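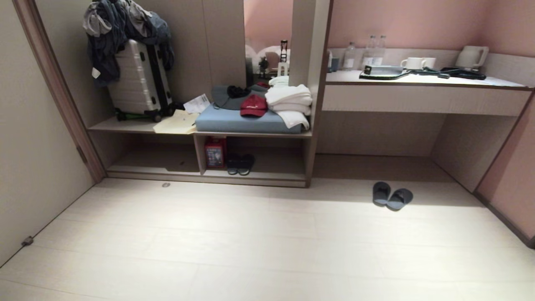 Grerkden luggage bench with wall desk, beige, fitted in a guest room.

Built-in unit for hotel rooms and small apartments. Overall length 260 cm, bench cushion 100 cm wide, pad 5 cm thick. Open shelf below the seat, mirror panel above it, desk counter to the right with a wide drawer front. The suitcase shelf is rated for 60 kg. The cushion cover is blue-gray and comes off for washing.

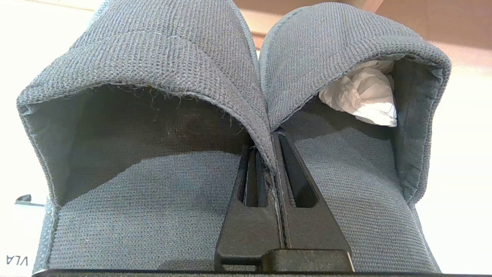 The lower shelf takes most adult shoes side by side and wipes clean with a damp cloth. Knit pairs with a tall collar need more headroom than low shoes – check the height before ordering. A wad of tissue paper in the opening, as in the right shoe, can stay in while the pair is stored.

Made to order in Prumdale. Sold and fitted by Sandhu, Ovport. Next fitting dates are in July.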